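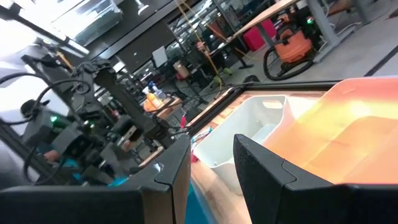

Wrist view, bench two. White basket and orange bin, second arm at left.

Workshop > Notebook > July

6 min read

Budget day. Started at the bench with coffee and the list, and moved to the spreadsheet when the list stopped making sense.

The position as of this morning: the second arm is on the books, the controller for it is on the books, and the remaining equipment line for the half is $3020. Everything below has to come out of that or wait. The Ritthorpe bid assumed we would have both arms sorting parts between containers by the end of the season, and the bid did not include fingers, cable management, bins or any spares. I wrote the bid, so no complaints.

Fingers first. The present pair is printed plastic, black, with the stepped tips. The step was meant to hook a rim and it does that well enough on the white basket, where there is a handle slot to go for. On the thicker lip of the orange bin the grip depends far too much on approach angle. Options are to keep printing (cheap, slow, a new set whenever the notch rounds off) or to buy the Honkanen set in moulded nylon with replaceable pads. The quote is $500 for two pairs plus a pad kit. I have put it down as a yes. Printing is free only if my evenings are free, and I logged enough of them in the autumn to know what they cost.

Cable management. The left arm has its cables looped over the joints and across the frame post, and I do not want to run it at full speed like that. Odeo sells a clip and sleeve kit at $83 per arm. Two kits, $166. Measured the upper arm segment twice, as their size chart lists the diameter over the cover and mine was taken under it. The larger clip is the right one. Ordered nothing yet.

Containers. This took longer than it should have. The translucent bin glows under the overhead light, and the wrist camera exposes for it, which pushes the rest of the bench down. The white basket is better behaved but its top edge washes out against the pale table top. What I want is a matte grey tote in two sizes, same footprint, so that one fixture on the table will hold either. Eramer lists one at $70 with a lid. I do not need the lid. They will not sell it without the lid. Four of them makes $280, and I would then own four lids.

The alternative is a diffuser over the bench and keeping the containers we have. A sheet of opal acrylic and some extrusion offcuts would do it, and it would help with everything else shiny that ends up on the table. I have left both lines in and coloured them yellow. Only one should survive.

Floor and layout. No spend, but it affects spend. The vacuum lives on the concrete with its hose coiled in front of it, at the far side from the arms, so it gets dragged past both benches whenever there are chips to clean up. If it moves to a wall bracket I can use that area for a third table later. Noted under 'later', along with the drop for the yellow cable, which should come down a proper conduit at some stage. I have asked for an electrician's price twice now. A third try this week.

Spares. My rule is one spare for anything that stops both arms. By that rule I need a network switch, an e-stop button and a power supply for the gripper. By the budget I can have two of the three. The switch can be bought locally in an hour, so it drops out. The power supply has a lead time of five weeks and goes to the top of the list.

Running total with the fingers, the cable kits and the totes is $946. That leaves $2074 for the power supply, the e-stop, freight and the force sensor I keep adding and deleting. The sensor on its own would eat most of it. My view at 4 pm is that the sensor belongs in the next half, once there is some data on how often the plastic fingers slip and by how much. My view at 10 am was the opposite – I had not yet seen the freight.

Freight, for the record, is the worst line on the sheet. Honkanen ships by air only. Odeo ships by the box, so both kits should go in one order with whatever else I can find there that we need. Went through their catalogue for fillers and found cable ties, which we have, and a torque driver, which we do not. Added the torque driver.

Still open tonight:
Totes or diffuser.
Whether the bracket for the wrist camera fits the Honkanen mounting plate. Their drawing gives the hole pattern but no thread depth. Emailed.
Depreciation on the first arm – three years or five. Ask the accountant before the claim goes in.

Packed up at six. Purchase orders go in tomorrow morning, fingers and cable kits only.

Comments

benchnotes: We went with the diffuser and kept our coloured bins. Worked for the glare. You do need to redo your exposure settings afterwards, so allow a day for it.

k_tarrant: What payload are you running with the printed fingers? Ours flexed badly past half a kilo.

Author reply: Well under that. It's all small plastic parts at the moment. Flex is visible when lifting a full basket, which is another argument for the nylon.

oldfitter: Five years on the arm if you can stand it. And buy the switch as well, the shop is always shut the day you need it.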